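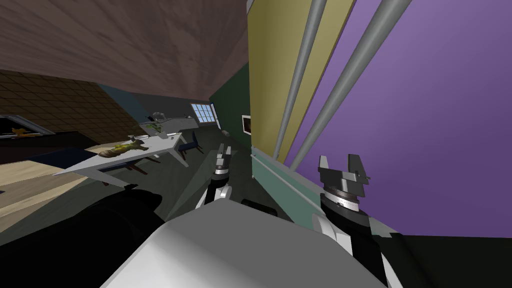 Fig. 1. Simulated room, tilted view, both grippers raised.

Session 5: Two hands, one room

Before you cut a single bracket for your build, drive it in simulation. I love this step! You get to try two completely different hands on the same robot, and a bad idea costs you a reload instead of a gearbox.

Look at the two grippers in Fig. 1. The left has thin fingers, the right has a wide parallel-jaw head with fingers that splay outward. Mixed pairs like this are great fun to work with. Slim fingers get into tight spots, wide jaws forgive sloppy aim — and most of us aim sloppily at first.

Now look past the hands at the long white table. Chair legs underneath! A base that drives right up to a clear table may stop well short of this one, so check your reach with the chairs left in.

For the workshop build we use the Arkero base plate and the Grutton servo kit. Keep the wiring slack at the wrist to 54 mm, and test the full roll before you zip-tie anything.

To do before next time:
Load the room and level the view.
Run 17 grasps with each hand, same object, same start pose.
Save your log (trim it to 1,000 lines).
Write down which hand you'd build first.

Bring the log on a stick, the shop network is slow after 6 p.m.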